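Assunto: Re: Equipamento para setembro

Olá a todos,

Desculpem a demora, andei a correr entre o trabalho e os treinos e só agora consegui sentar-me a ler tudo com calma!

O Walid Saliba escreveu:

> Malta, a Gakstead já respondeu. As camisolas do modelo Monti ficam em 973 euros no total, com números incluídos. As calças são à parte. Preciso dos tamanhos até terça, senão não chegam a tempo do primeiro jogo.
>
> Walid

Por mim, avançamos com as Monti. Experimentei uma na loja e é leve, não prende nos ombros quando se lança (as do ano passado eram um suplício, lembram-se?). Só acho que vestem pequeno – eu uso M e tive de pedir o L.
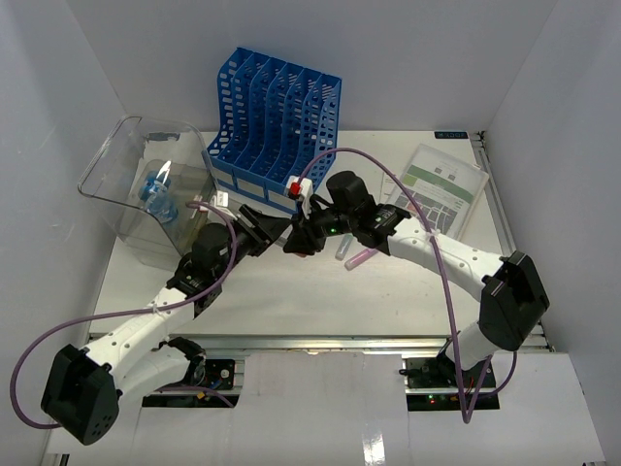
**Satelness Críquete Clube – Secção de Equipamentos**

Quanto às calças, o modelo Dillo parece-me bom, mas queria ver primeiro o joelho reforçado. Quem guarda as redes passa a vida no chão e as antigas rasgaram logo ali. Walid, consegues que nos emprestem 2 pares para o treino?

Ah, e faltam ainda os tamanhos de 6 pessoas! Respondam aqui na lista, por favor, com tamanho da camisola, número e se querem manga curta ou comprida. Quem quiser trocar de número que diga já – o 141 não dá, Walid, só imprimem dois algarismos :)

Levo a fita métrica no próximo treino para quem tiver dúvidas.

Abraços e até lá!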